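Natside Books
Reprints and reading sets

The Drudateo Pocket Library: Complete Shelf Set
26 volumes, paper covers, sewn
Item 508

Add to basket | Add to wish list | Ask about this set

Small publishers with large opinions used to believe that the working reader needed only two things: a cheap book and a lamp. The Drudateo Pocket Library was put out by just such a house. It sold science, church history, a little poetry and a good deal of argument, in volumes sized for a coat pocket and priced to match, and it expected its customers to read them all in order. Few did. We know this from the original copies that come through our hands, where volume one is falling to bits and volume nineteen has never had its pages cut.

Our reprint gives you the whole run at once, so you can fail to finish it in comfort.

What the set contains

The 26 volumes follow the order of the original list. The first six are natural history, and they are the ones people remember: earthworms, tides, the age of the rocks, a cheerful book on fungi. Then come eight on religion and its critics, written by men who had plainly been made to sit through long sermons as boys. The next five cover law and government. After that the press seems to have lost its plan, and you get a history of bread, two volumes of verse, a guide to public speaking, and a life of a bishop that is ruder than any of the books attacking him.

Volume 26 is the index to the other 25. It was compiled by someone with strong views. The entry for "Miracles" reads in full "see Weather," and we have left it alone.

About the text

We reset every page. The early printings were done on worn type, and in places the letter e had given up entirely. Spelling is as the authors left it. Obvious printer's errors have been fixed, apart from one in volume 11, where "the immoral soul" improves the chapter.

Each volume has a new introduction of two or three pages, unsigned, in keeping with the habits of the house. They tell you who wrote the book, what the reviewers said, and whether anybody sued.

Paper, binding and size

Text paper is cream, acid free, and heavy enough that you won't read page 40 through page 39. The sections are sewn, and the books will lie open on a table after a little persuasion. Covers are stiff paper in the Dumitrescu design, named for the bindery that still had a full set of the old patterns in a drawer. There is one color per subject: green for science, gray for religion, brick red for law, and a mustard yellow for everything the editor couldn't place.

The lettering on the spines runs bottom to top. We have had mail about this. The originals ran bottom to top and so do ours.

The set takes up just under two feet of shelf. No slipcase is supplied. We tried one, and getting the first book out required a second person.

Buying single volumes

Single volumes can be had for 20 dollars each, apart from the index, which comes only with the full set, there being little call for a list of pages in books you don't own. If you start with singles and later decide you want the rest, write to us with the numbers you have and we'll work out a price for the gap.

The numbered issue

A further 100 sets have been bound in cloth, with a ribbon in every volume and a number written in pencil inside the back cover of volume one. These are item 508C. The text is the same, the jokes are the same, and the ribbons are very slightly too short.

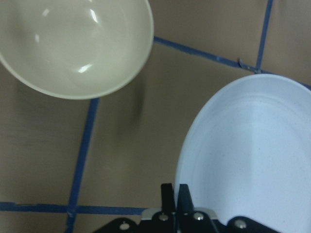 Cream glazed bowl, seen from above.

Delivery and returns

Paper sets go out in two cartons, which may or may not arrive on the same day. Please wait for the second before writing to say that the Enlightenment stops at volume 13. Cloth sets go in one crate and need a signature.

Returns are accepted within a month if the books are clean and unread. A refund on volume nineteen will raise no questions.

Also from Natside

Loleck Letters on Free Thought, one volume, cloth. Forty years of correspondence between two editors who agreed about everything and could not stand each other.

The Drudateo Catalogs, facsimile. Price lists and advertisements from the back pages, including the one for the folding bookcase. Due in October.

Page last updated 20/02/2021. Prices do not include sales tax.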